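Why I still iron nothing

When I moved to Clerninthorpe, my first landlady gave me an iron as a welcome present. It was a kind gift and I thanked her for it. In my country a guest receives bread, so I was a little surprised. I used the iron 2 times, both before weddings, and then it went to live on top of the wardrobe.

My opinion is simple. We spend too much of our free time on making clothes flat. A shirt is ironed on Sunday evening, then it sits under a coat and a seat belt, and at nine in the morning it has the same lines as mine. My colleagues at the Harnon office, where I worked for three years, could not tell which of us ironed and which did not. I asked them once over lunch and they guessed wrong, also about me.

I know the arguments on the other side. People say a pressed collar shows respect. I agree that respect must be shown, but I think it is shown by coming on time and by listening to the end of a sentence. People say also that ironing is calming. For some it is, and they should continue. My neighbour in Pritchard Street irons with the radio on and I hear her singing through the wall – she is plainly happy, and I would never take this from her.

What I do not accept is the duty. The laundry in Mornamach, where I take my winter blankets, has a price list with 98 services on it, and one of them is the pressing of socks. Somebody must have asked for this.

My own method needs little time. I shake each piece hard when it is wet, I hang it straight, and when it is dry I lay it on the bed and fold it the same evening. If it waits in the basket until Tuesday, it is lost. Linen does not obey this method, and so I own no linen. The iron is still on the wardrobe, and I will lend it to any person who asks.

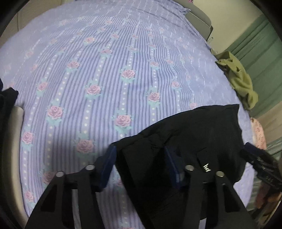 A black garment on a striped bedspread.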